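People > Makers and Menders > Interviews

News Interviews Classes Contact

Folding as a daily habit: a talk with Müzeyyen Akgül

Müzeyyen Akgül has folded cloth for most of her working life. She started in the linen room of a small hotel called the Lockyer, and today she teaches an evening class at Brilolia, a community workshop where people learn to wash, mend and store household textiles. I met her there in August, one hour before the class began. She was already sorting towels.

"Most students come because their cupboard does not close," she told me. "They think they need a bigger cupboard. I ask them to bring me what is inside."

Her first lesson has no folding in it. Each student takes one cloth and only learns to lay it down. Müzeyyen wants them to find the edges with the fingers and to move the creases outward with a flat hand. It looks simple, but I tried it with a bath towel and she corrected me two times.

"You are pushing too hard," she said. "When you push, the cloth makes a hill in another place. Go slow and lift a little."

I asked her which fabric is the most difficult. She did not need to think – it is the soft thin cloth that has been washed for many years. "A new sheet is stiff and it helps you. An old one goes where it wants. You take the corner and the rest comes together in a bunch." For such pieces she teaches a pinch close to the edge, and then a slow pull to the side. At the Lockyer she had to do it quickly, 4 hours every morning, and she says she did it badly in the first year.
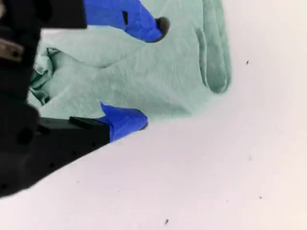
Flynn Whitcombe did not agree with all of it. Soft cloths should be rolled, he said from the next table, and a pinch at the edge will only stretch the hem if it is an old one. Müzeyyen listened and answered that he was right about hems that are already weak. "Then you hold it further in," she said. "But rolling takes the whole shelf. I have seen his shelf."

They have had this discussion before, I think.

Before the others arrived I asked what she does with a cloth that is too worn to keep. She cuts the good part into squares for cleaning and sews the edge by hand. The green ones she keeps for glass and the white ones for the kitchen, a rule she brought from her mother's house.

The class runs for two hours. Students should bring three pieces from home, clean and not ironed.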